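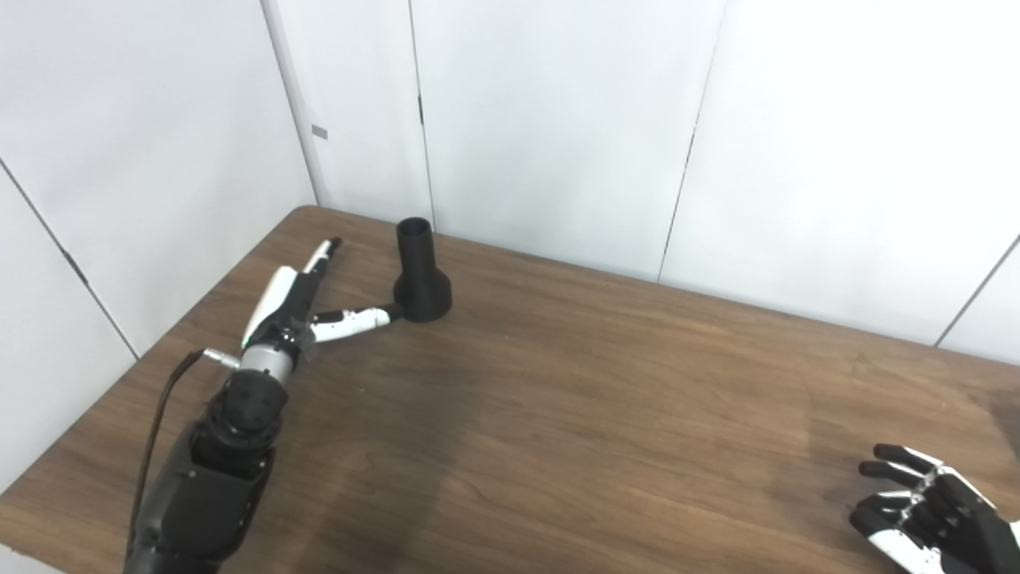
November, afternoon. Stain tests for the Camgate shelves, continued. Humidity in the shop is 63 percent, higher than I like for the water-based samples, so I only ran the oil side today. The target is still the same: the shelves go in the room with the white panel walls and have to sit well with the table already there. Its top is a warm brown, and the back left corner is rounded, so I'm putting a radius on the front corners of the shelves as well. Square corners are on the drawing. Need to get Omprakash to sign off on that change before I cut anything.

Stock is birch from the Teuber rack. Sanded all the test strips the same way, by hand for the last grit, with the grain. Wiped with a damp rag to raise the fibers, let them dry over lunch, knocked them back lightly. Birch blotches if you look at it wrong, so half the strips got a wash coat of thin shellac first and half went bare. Bare strips are marked B on the back in pencil, washed ones W. Please leave the pencil marks alone if you move the strips. Last week somebody stacked them face down on the bench with wet glue.

Mixes, all by weight, in the small jars:

Jar A: Rerkness medium brown straight from the can, stirred until nothing dragged on the bottom. Wiped on, left to sit, wiped off.
Jar B: 40 g medium brown with 2 g of the red oxide paste.
Jar C: 40 g medium brown, 2 g red oxide, plus 30 g mineral spirits to lighten it.
Jar D: 40 g medium brown, 30 g of the Rerkness tan. No red.

A is too gray. It looks fine in the jar and on the stick, then goes cold on birch, worse under the overhead tubes than by the window. I held it by the door too and it was cold there as well.

B is much too red on the bare strip. On the washed strip it's better but has a pinkish cast at the ends where the end grain drank it. Will need to size the end grain whatever mix we pick.

C is the closest in hue. Too pale, though. A second coat brought it up some, and then it started to look painted and I lost the figure in the wood. Stopped there.

D surprised me. Bare strip blotched badly and went in the scrap bin. The washed strip is even, and the brown is warm without the red showing. It's missing the dark end of the range.

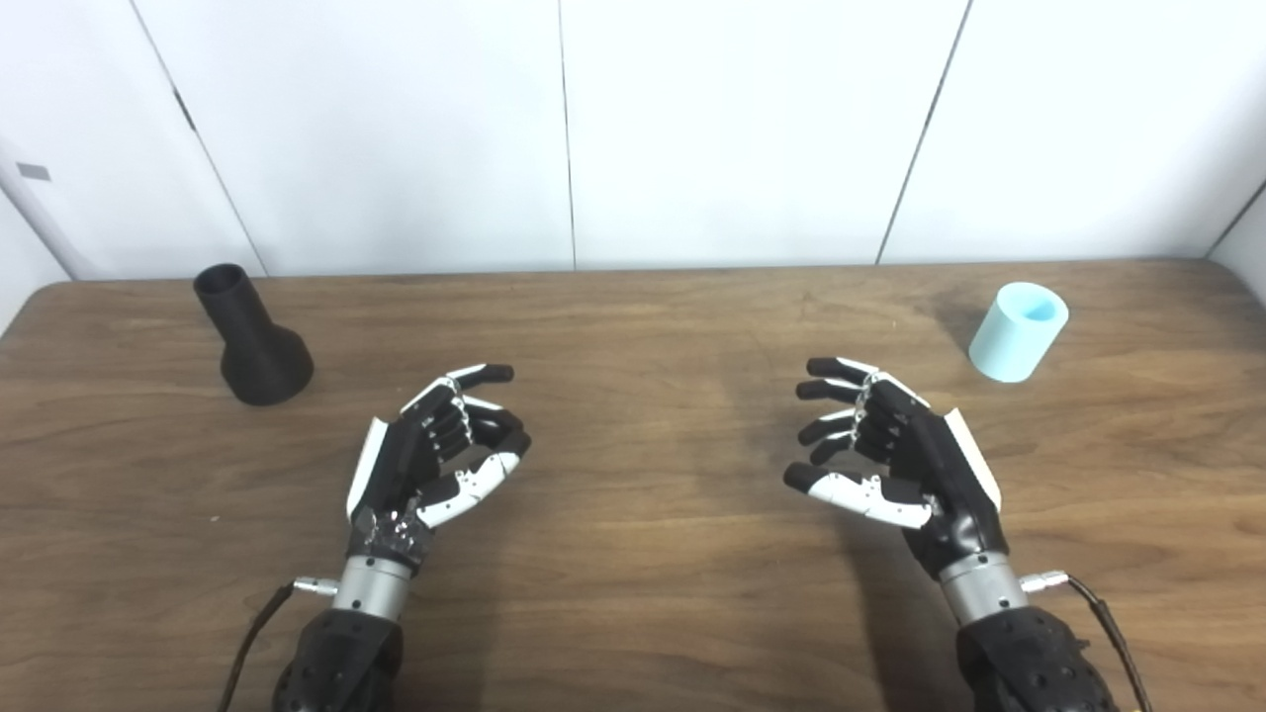
Dark lines are the real problem, and I don't think a single wipe-on color gets us there. Birch has so little contrast of its own that every strip comes out flat next to what we're matching. The tabletop goes from tan up to a darker chocolate brown, in long lines that run the same way as the back edge, and it's fine streaks all over with no big cathedral patterns. So the plan is two steps: D as the ground color, then a darker glaze dragged over it with a dry brush, long strokes, one direction, end to end without lifting. Dong-geon did something like this on the stair treads at the Ultia job and has a brush he swears by. I'll ask to borrow it.

Tried one glaze strip before cleaning up. Used the leftover dark walnut gel over a washed D strip. Dragged with the cheap chip brush, which shed bristles into it, so the surface is junk, but the lines read correctly from across the shop. Up close they are too regular. I think the answer is to clip notches in the bristles at uneven spacing, or go over it a second time with less pressure while the gel is still open. Open time was short, 30 minutes before it started to grab. A full shelf is a lot longer than a test strip, so whoever does the glaze should have everything laid out before opening the can.

Sheen: have not decided. Dong-geon says satin. I'd go one step duller, with the light those white walls throw back onto anything under them. Made up two small boards for comparison, same color, one with each topcoat. They're on the drying rack, second shelf, with tape on the edges. Don't touch the faces until tomorrow.

Note on the topcoat: the water-based one we used on the Ultia job lifted a little color from the gel on the scrap I tried. Light brown on the brush after one pass. Might be that the gel wasn't cured, as it had only had the afternoon. Repeat on a strip that has sat overnight, and if it still lifts, put a sealing coat of shellac between. Same shellac as the wash coat, so nothing new to buy.

Stock check while I was in the cabinet. Medium brown: one can open, one sealed. Tan: less than half a can, not enough for the full run of shelves if we go with D. Need to order, and from the same batch if they have it. Red oxide: plenty. Shellac flakes: fine, but the mixed jar has no date on it so I threw it out and made fresh. Rags are low.

Oily rags are spread flat on the rail outside, to go in the water can once they're stiff.

For tomorrow: overnight check on the glaze strip, topcoat test again, notched brush, then a longer board with D and glaze, washed, end grain sized. Carry it over to the room and lay it flat on the table before deciding anything. Omprakash has the key.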